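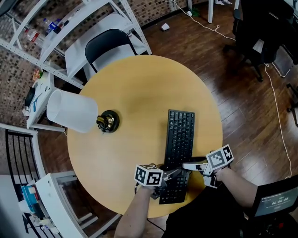 4. Trial of the hand-held kit

We come now to the part of the study we had most looked forward to, which was simply putting the Testa kit into people's hands and seeing how they got on with it. The kit is sold by Wirnico as a pair of hand-held grippers with printed marker cubes on top, and the maker's leaflet promises that a newcomer can be recording useful demonstrations within the hour. We were curious about that promise, and a little doubtful too, having spent much of April with an older product from Nikcombe that none of us would willingly pick up again.

The trial at Astside ran over 2 days, beginning on 16th September, and gave us 282 recordings, of which 220 passed the checking software supplied with the kit. Most of the tasks were small household or desk jobs at a round table. We chose the keyboard for closer discussion here (Figure 4) as it is long, fairly flat and awkward to hold well, and so asks a good deal of both grippers at once. With the keyboard lying on the table, the wearer can bring one gripper to each side of it, and from above the marker cubes stay nicely in view as long as the forearms are kept low. Several of our wearers found this posture tiring at first — one compared it to icing a very large cake — but they settled into it sooner than we had feared.

Lifting is a different matter, and we would ask any reader thinking of buying the kit to give it some thought. A keyboard held upright on its narrow edge depends a great deal on the grip pads, and we were pleased with these on the whole. They are textured, and they sit near the tips of the fingers where they are most wanted. The cables pleased us less. A trailing lead is easily forgotten when one's mind is on the grippers, and we should like to see a clip or two added to the next version.

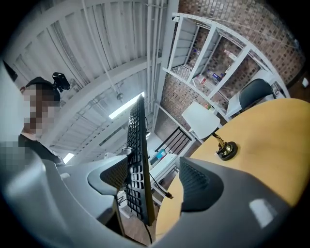 Figure 4. Keyboard held upright between the gripper fingers, from the gripper's own camera.

Looking through the gripper views afterwards, we were glad of how wide they are. The table, the shelving and even the ceiling lights come into the picture, and fixed features of that sort ought to be a help when the path of the hand is being worked out.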